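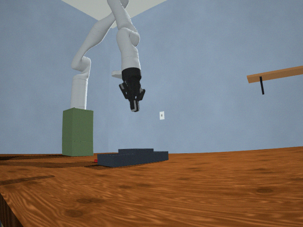 Can a robot arm tidy up the small stuff on a table yet?
Some of it, slowly, if you set the job up first and stay close by.

I've spent a few weeks with Risura, a software package that lets you plan sorting chores for a robot arm in simulation. The home license is $449. I run a repair bench with Madhu Kaushik, and what we wanted to know was whether an arm could take over the part of the day we both dislike, putting odds and ends back in their bins.

Setup took me most of a Sunday. The manual assumes you already know how to define a gripper, and the chapter on shadows and lighting is thin. Once that was behind me, building a table and a sorting job was easy enough.
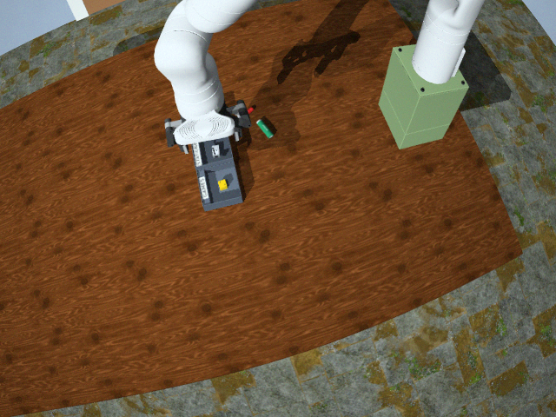 Dropping things into a bin is the part it handles best. The opening is wide, and a block that lands crooked is still put away. Over 60 tries with blocks I had very few complaints. Labels are another matter. Risura lets you tie a bin to a type of object, but you have to do it by hand for every single thing, and renaming a compartment meant starting over.

Picking up is where the time goes. Batteries on their sides roll when a finger brushes them, and the planner then backs off and looks again. I watched it do this four times with one battery before I stopped the run. Madhu can clear the same mess while talking on the phone.
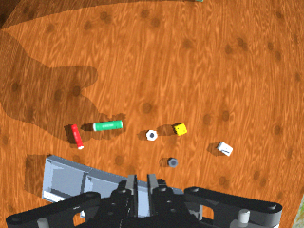 Nuts are harder still. They sit low and leave the fingers little to hold, and if two things are close together it tends to nudge one while reaching for the other. Spreading everything out first helps a lot -- but then you've done half the chore yourself.

Support was good. Yogesh Tyagi answered my question about grip force the same evening and sent a settings file that cut down on dropped pieces.

I'd recommend it to a shop that sorts the same few parts all day and wants to try out a layout before paying for an arm. For a kitchen drawer or a kid's room, keep your money for now. The license renews every April, and I'll probably let mine lapse unless the battery problem gets fixed.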